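Section 3. Comparing Two Grippers on a Soft Item

Before you start

You have the arm bolted down, the controller speaks to the arm, and the arm has stopped sulking about its tool weight. If any of that is untrue, go back to Section 2 and stay there until it isn't. This section covers the side-by-side trial of the Takitz parallel gripper and the Tronitz parallel gripper, using cloth as the test piece.

Cloth is used because it is difficult. A gripper that does well on a steel block has told you that it can hold a steel block. A T-shirt slides, folds, hides its own corners and is never the same shape on two attempts, so the gap between a good gripper and a merely expensive one shows up before lunch.

You will need:

Both grippers, with their own mounting screws. The screws look alike. They are not alike.
One T-shirt, plain or printed. A print helps you tell which way round the thing has ended up.
Tape in a colour that stands out from your table covering.
The teach pendant that belongs to the arm under test.
The record sheet from the back of this guide, and a pen that works.

CAUTION: Know where your emergency stop is before you enable the arm. If there are two pendants on the desk, find out which one belongs to which arm. Pressing the wrong stop with great conviction has no effect on the right arm.

3.1 Marking out the table

1. Cover the table. Brown paper is cheap and can be replaced when it tears.

2. Tape down straight lines in both directions so that they cross and make squares. Press each strip flat with your thumb as you go.

3. Give every square a letter and a number on your record sheet. Do not write them on the table, where the wrist camera will take a keen interest in them.

4. Clear the squares you plan to use. Mugs, in particular, have a way of returning.

Note: The lines are there to let you put the shirt back in the same place each time. They don't have to be perfect, but they do have to stay put for the whole trial. If you re-lay a strip halfway through, start again from the first attempt.

3.2 Fitting the first gripper

1. Power down at the controller. Pausing the program is a different thing.

2. Fit the gripper to the wrist flange and tighten the screws crosswise, a little at a time.

3. Run the cable back along the arm with enough slack for the wrist to turn fully. Tie it at the forearm and again near the base.

4. Power up and jog each wrist joint slowly to both ends of the travel you intend to use. Watch the cable and leave the screen alone for a minute; it will still be there.

5. Enter the tool weight and the fingertip offset. The Nedelcu controller accepts a blank offset without a murmur and then drives the fingertips into the table.

6. Set the closing force to 50 on the controller's scale. Leave it there for both grippers.

3.3 The corner lift

The corner lift is the main test. The arm comes down over one part of the shirt, pinches, and raises the cloth clear of the paper while the rest stays down.

1. Lay the shirt flat across your chosen square and smooth it by hand.

2. Step back outside the arm's reach. All of you, including the sleeve you were about to straighten.

3. Start program 2931 from the pendant at low speed.

4. Let the arm close, lift and hold. Look for the fold running away from the fingertips, and note whether the cloth creeps while it is held.

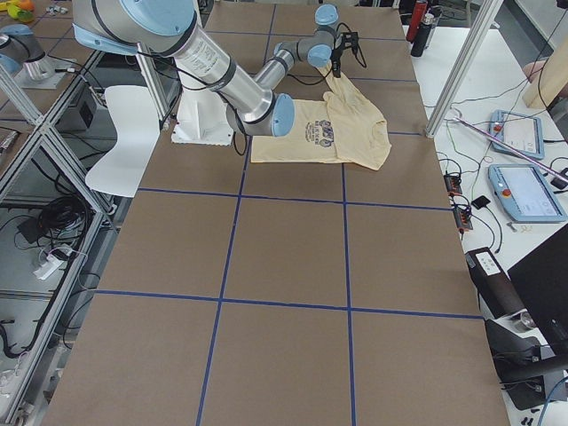 Colton Turcotte: We found the closing force mattered far less than the approach height. On the Takitz, a touch too low and the fingers skated over the cloth, a touch too high and they shut on air. I'd make people set the height separately for each gripper before scoring anything, otherwise you're comparing two offsets.

The point is a fair one and has been worked into the steps below, with some grumbling from whoever had to redo the record sheet.

5. Adjust the approach height until you get 3 clean lifts in a row. Write the height down. You will not remember it.

6. Now run the scored attempts, up to 50 for each gripper. Smooth the shirt by hand between attempts and return it to the same square.

7. Score each attempt as held, slipped or missed. There is no box for "nearly". People kept asking for one, and the Plondside bench ended up with a sheet on which almost everything was nearly.

8. Power down, fit the second gripper, and go through 3.2 and 3.3 again from the top.

CAUTION: Do not reach in to free a snagged sleeve while the arm is enabled. Stop the arm, open the fingers from the pendant, then deal with the sleeve.

3.4 Checking the wrist camera

Do this once for each gripper, after the heights are set. Changing the gripper can nudge the camera bracket, and a nudged bracket will make the second gripper look clumsy for reasons that aren't its fault.

1. Take the shirt away and move the wrist until a tape crossing is in view.

2. Hold the arm still and bring up the live picture. Both strips should be easy to tell from the surface under them.

3. Expect the crossing to look skewed if the camera is tilted. Leave the tape alone. Re-squaring it to please a slanted view is an afternoon's work with nothing at the end of it.

4. Look for soft shadow on the surface. Some is fine as long as the tape edges remain clear. If you lose an edge in the dark part, move a lamp.

5. Check the strips for nicks and lifted spots. A small one may be left alone if it is away from the crossing itself, where the controller takes its reference point.

6. Save the view and give it the gripper's name. "Test final new" is not a gripper's name.

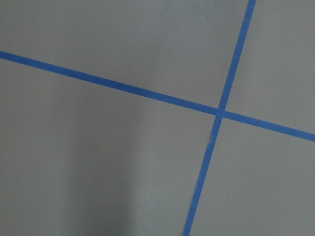 Fig. 3-2. Tape crossing in the wrist camera view, with a small nick below the crossing.

7. Compare the two saved views. If the crossing has moved between them, tighten the bracket, enter the camera offset afresh and repeat the scored attempts for the second gripper. Yes, all of them.

3.5 If things go badly

The fingers close but the cloth stays where it was: approach height too high, or the fingertip pads are dusty. Wipe the pads first, as it takes less time.

The whole shirt comes along for the ride: you are gripping too near the middle. Move the pick point towards a corner.

The arm stops with a force warning on the way down: the fingertips have met the table. Return to 3.2, step 5, and be honest about the offset.

One gripper wins every single attempt: check that the other one was plugged in. Then check the closing force, which has a habit of going back to its default when the controller restarts.

Keep both record sheets together with the saved camera views. You will want the approach heights again in Section 4, where the shirt is replaced by a towel.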